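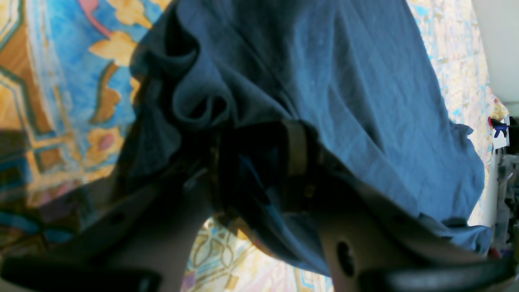

Dark blue cloth, creased, on the patterned cover.

Home Reviews Kitchen Textiles Cleaning Contact

Dukano everyday cloth, navy

I bought two of these from Lavoie in December to replace a set of tea towels that had gone thin. They are sold as a general household cloth, and I have used them for drying up, wiping the table and covering bread dough.

The cloth is soft from the start and did not need several washes before it would take up water. It dries glasses well. A roasting tin is slower work and leaves it soaked, so I keep the second one to hand.

It creases badly. If you leave it bunched up after washing it stays that way until you iron it, and I do not iron tea towels. Pulling it flat while damp helps a bit. The colour also shows every speck of lint, mostly on the parts that catch the light. Wash it away from anything fluffy.

Mine have been through the machine 35 times at a low heat. The navy has faded slightly and none has come off on other washing. Radka Ristić has the same cloth in grey and reports less trouble with lint.

I would buy it again in a paler colour. The hanging loop could be longer, as it will not go over my hook.

Justinas Petrauskas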